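Print this page | E-mail this article

Jul 25, 2021
By Solange Godoy

3.2 Daylight and the placing of the work table

The second part of our study concerns the rooms where household objects are sorted and put away. In the Brolholm building we looked at 9 such rooms. All of them were furnished by the users themselves, and in most of them the table had been pushed towards the window. When we asked for the reason, the answer was nearly always the same: people want to see what they have in their hands.

This wish is easy to understand, but it brings a difficulty which Prantl and Motari already noted in their earlier survey. A person who faces the window sees the objects from their darker side. The outline of a thing becomes very clear – its colour and its small marks become less so. Labels, seams and stains are then found late, or are missed. Figure 3 concerns this condition.
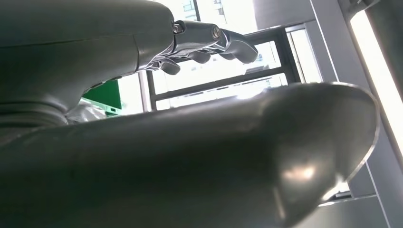 Figure 3. Work against the light of a window.

We therefore asked the users to turn the table by a quarter, so that the daylight came from the left or the right. The change was kept for 6 weeks, until the end of October. In the diaries, which hold 3353 entries in total, the word "dark" appeared less often after the table was turned. The word "glare" did not disappear, but it moved to the late afternoon, when the sun stands low.

Not every user was content. Some 70 entries complain that the new position took away the view, and in two rooms the table was turned back before the end of the period. We think that these complaints should be taken seriously. A room for sorting is also a room where one spends many hours, and the look out of the window is a part of the rest.

A thin curtain, as used in the Sornden rooms, may be a middle way. It was liked by the users there, although it must be washed often and it makes the room a little cooler in colour. We return to the curtains in Section 3.4.

Contact | Copyright Brolholm | Back to top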